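I've been clearing up after parties in our little kitchen in Dindton for 16 years now, and paper cups are still what catches me out! People leave all sorts in the bottom, so I always have a peek inside before stacking them (one soggy crisp and the whole stack is spoilt). Bottles get stood up first, before anything else is touched. 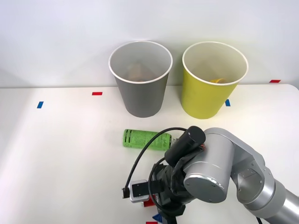
**Can I use paper cups a second time?**
If they only held dry nibbles, give them a wipe with a barely damp cloth and leave them upside down overnight. Anything that's had squash in it goes out.

My clean ones live in an old Flirkum biscuit tin, 52 at the last count, rims down with a sheet of kitchen roll on top. The June barbecue usually finishes them off.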